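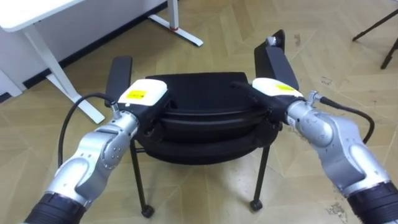 Chairs and Floor, Olaniyan Reading Room

16 June 2020

The reading room on the second floor of Olaniyan was cleared in March so the parquet could be sanded and oiled. The furniture spent that time in the basement. We are now putting it back, starting with the chairs, and this page keeps a record of the room as it fills up. Text is by Danish Usmani. Corrections and old photos of the room are welcome at the front desk.

The floor

The floor is the original herringbone parquet. The room measures 700 square feet and the blocks run right up to the walls on all sides. Sanding took 11 days, including the time lost when the first machine broke down and a replacement had to be sent over from Lastano. Two coats of oil went on after that. The color came out lighter than most of us remembered it. Blocks that were loose were lifted, cleaned underneath and glued back in their old places, and only the ones by the radiator had to be replaced with new wood.

The chairs

The old reading room chairs had four plain legs and left dents in the wood wherever people leaned back. The black chairs replacing them came from the Sidinix office on the first floor, which closed its meeting room last year and let us have the set for $538. They have padded seats and arms, and they fit under the long tables if you turn them a little. The casters are small and hard, so Yasir Zaidi has been going over each one with a cloth to get the grit out before the chair goes into regular use. Anyone moving a chair should take it by the back or by the uprights. The arm pads are not meant for lifting. 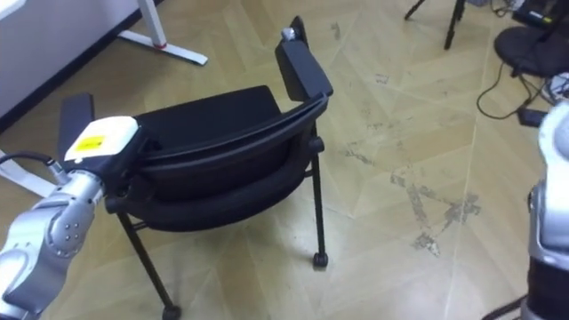
Layout for the summer will be the same as before the work. Long tables go down the middle, with single places along the window wall and the catalog desk by the door. Chairs at the single places should be left with their backs to the room. From behind you get the curved, padded back with its rounded top, and the arm pads standing up at the sides. The thin legs also make it easy to sweep under them, and the old chairs never allowed that. We have left a wide aisle on the door side so the book carts can get through without anyone having to stand up.

Looking after the room

Dry mop only. Water gets into the joints between the blocks and lifts the oil. Spills should be wiped up at once with one of the cloths kept in the catalog desk. For scuffs, use the Cokunix floor soap on a barely damp rag and rub along the grain of each block.

The room holds 50 readers. Please don't bring in extra chairs from the hallway, as the feet on those are bare metal. The shelves along the back wall are next, and pictures of those will be added below when the books are up.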